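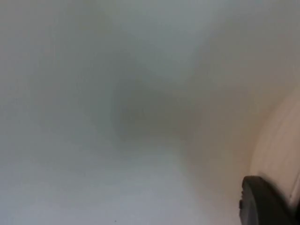

So I finally did the mug shelf. If you've been reading along since February you know I've been promising this forever, and my sister Wing-yan has been texting me "mugs???" every couple of days like a little alarm clock.

It started because I went looking for the lid to the good teapot and ended up with every single cup, bowl and saucer I own on the counter. There were 53 pieces. I live by myself! I have four chairs! I don't know who I thought was coming over.

My rule going in was that anything pale and plain could stay. I've been drifting that way for a while - creams, soft grays, that warm sandy color that looks nice with coffee in it. Anything with a slogan had to go in the box. That took out the whole Drulteck set from my old job, plus a giant Jirner travel cup that never fit under the faucet anyway. Sorry, Drulteck. You made a fine soup mug.

The hard ones were from Yuk-lan, who went through a pottery phase a few years ago and gave everybody lopsided bowls. I kept three. The lopsided ones sit really well in your hand, and one of them is now the salt bowl, so it gets used more than anything else in there.

I also washed the shelf itself, which I'm pretty sure I hadn't done since I moved in. Warm water, a bit of dish soap, and a butter knife wrapped in a rag for the corners. Then I cut up a roll of Pomare shelf liner and got the first piece wrong, so there's a strip in the back that doesn't quite reach the wall. It's staying like that.

Things go back in by how often I grab them. Everyday cups on the bottom right, bowls next to them, teapot up top with its lid ON (I found it inside the rice cooker, don't ask). I left some open space in the middle and I'm trying very hard not to fill it. Kam-wah has already offered me a gravy boat.

The box went to Wen-hsiung, who just moved into a new place and has been drinking water out of a measuring cup. He took all of it, slogans included, and he seems thrilled.

Next up is the drawer under the stove. I opened it yesterday to get a muffin tin, two cooling racks slid out at me, and I closed it again. If anyone has a good way to store baking sheets upright in a short drawer, please leave me a comment, I've tried the tension rod thing and mine keeps falling over.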